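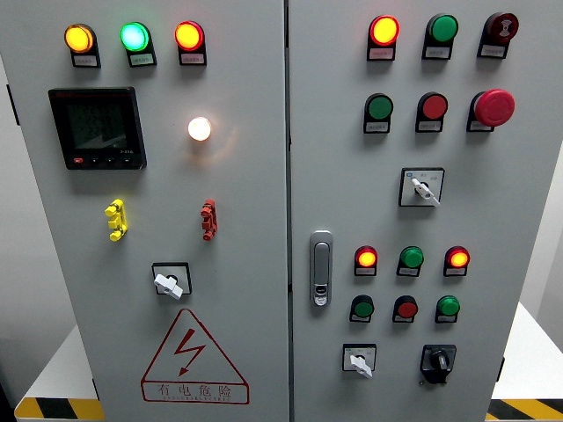
Panel-reading robot, build thread. I've had a few people at the Stondenton shared workshop ask what I'm doing in the back corner, so I'll put it all in one place.

1/ The goal is a small wheeled robot that drives up to an electrical cabinet, reads the lamps and the meter, and later on presses a button when told to. It's a hobby project. It will never go near a live switchroom.

2/ The base is a Sulel drive kit I bought second-hand. Two driven wheels, one castor. The castor was rubbish on our floor so I swapped it for a bigger rubber one from the hardware store.

3/ The practice target is a pair of grey cabinet doors with most of what I want it to learn: pilot lamps, push buttons, rotary switches, an emergency stop and a digital power meter. Plenty to get wrong.

4/ Lamps first. I thought colour would be the easy part. It's not. The green lamp on the top left is so bright that the centre of it goes pale, almost cyan, and my first colour check called it white. The one to its left is amber and the one to its right is orange-red, and those two got swapped all the time.

5/ Fix for that was dropping the exposure and sampling a ring near the edge of each lamp and skipping the middle. Same code, much better answers. The white lamp by the meter still throws a halo on the paint, so I mask that patch out.

6/ Unlit lamps and unlit buttons are a separate problem. An unlit green button and an unlit green lamp look much the same from a metre back. I gave up on telling them apart by sight and just wrote a map of the doors by hand. The robot looks up what's supposed to be in each spot.

7/ Label plates: forget it at this distance. The printing is tiny and the camera can't resolve it. The map covers that too.

8/ Training photos so far: 3286. I stopped sorting them properly somewhere after 3000 and I'm paying for it now. If you're starting something like this, name your folders on the first day.

9/ Meter reading is half done. Three lines of digits on a dim grey-green screen. It works when the overhead lights are off on that side. With them on, I get glare and it reads nonsense. Going to try a cardboard hood before I spend money on a filter.

10/ Switches are going better than I expected. I find the handle, fit a line through it and take the angle. The white handles are easy. The black knob on a black switch down at the bottom right is hopeless so far.

11/ The arm is still on the bench. It's a Kuzmenko kit, printed joints, hobby servos. The shoulder sags with anything on the end of it. I've ordered a stronger servo and a spring to take some of the load.

12/ One rule I've set in software: the red mushroom heads are off limits. The planner treats each one as a solid block with 200 mm of clearance. The emergency stop sticks out further than anything near it, so it's the first thing a sloppy arm would bump.

13/ Someone asked what it's all cost. I've kept receipts for the base, arm and camera but not for the screws, wire and filament. I'll add it up when it's finished, maybe.

14/ Name is Gravside. It was on the side of the box the motors came in and it stuck.

15/ June 4, 2025 update: 52 runs logged with the new exposure setting. Lamp reading is good enough that I'm leaving it alone. Next is the meter hood, then the shoulder. I'd like to have it pressing the green button in the bottom row by July - the plain one on the far left, nothing fancy.

16/ Code isn't up yet. It's a mess and half of it is commented out. I'll post it once the map file is in a format other people can edit. If you've read a dim LCD with a cheap camera and got it working, tell me what you used.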